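The Flulten at home: nine days with a two-armed housekeeper

Review by Rodrigo Cunha
6 June 2022

The pitch for the Flulten, as I understood it from the leaflet, is that you will never again pick up after yourself. I have been waiting for that sentence since I was old enough to be told to clean my room, so when Veloso offered me a long loan I cleared a corner and said yes before they could get to the part about charging.

For anyone new to it, the Flulten is a pair of arms with a gripper on each, on a base that rolls. You give it a chore from a list on your phone. The list has 17 chores on it, of which I would call four chores. The others are things like "greet" and "hold object."

Let me start with what it does well. It is quiet. It stops when you walk in front of it, every time, and it stopped for my neighbor's cat, who did not return the courtesy. It's also patient in a way I found slightly insulting. Give it a sock and it will consider that sock from several sides, like a man buying a melon.

Laundry, then. It can carry a folded towel from one room to another. Folding the towel is still on you. Nesa, who make the software, say folding will come in an update, and I believe them in the way I believe my dentist about the pinch. Dishes I didn't try. My cups are my own and I like them.

Which leaves trash, the chore I had hopes for. Picking up litter is about as simple as housework gets: find a thing, close your hand on it, let go over the basket. A toddler can do it, though you can't get one to.

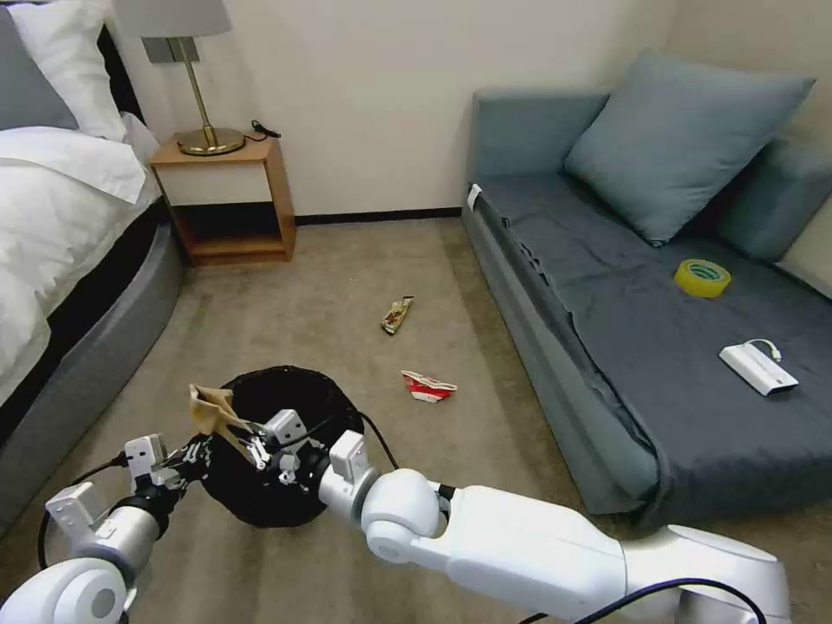
Paper over the basket, with two more wrappers still on the carpet.

Paper is harder than it looks. A crumpled wrapper has no handle and no proper edge, and on carpet the fingers have to get down into the pile to find anything to pinch. On a good run the Flulten cleared a few pieces in 12 minutes. On a bad run it pressed one candy wrapper flatter and flatter until I felt I should leave them alone together. I timed myself at the same job and will not print the number, out of respect for the loan agreement.

It also has no opinions, and tidying is mostly opinions. Is the receipt trash? Is the charger? You have to tell it, and by the time you've told it, you are bending over anyway.

I called Védís Lykkegaard, who fits the same arms into packing rooms, and asked if a shop floor was any kinder to them. Much kinder, she said. Same box, same height, same light, all shift long. Her customers at Bornedby use a pair to load trays and are happy with it. Then she asked what sort of floor I had, and when I told her she made a small noise.

Setup took most of an afternoon. The manual is well written but long, and the stop button is nicely large. The app logged me out 9 times. The rental comes to 736 a month before tax, and for that money I could hire a person who'd do the windows too – and fold.

Should you get one? If you run a workshop with a dull, steady job in it, ask for a demo and bring your own boxes. If you have a bedroom with wrappers on the floor, wait a few years, or buy a second wastebasket and put it nearer the bed. I did the second thing on the last day of the loan. It needed no update.

Good: quiet, careful around people, large stop button
Bad: slow on anything soft, app, price
Would I keep it: no, but I'd have it back for another try after the folding update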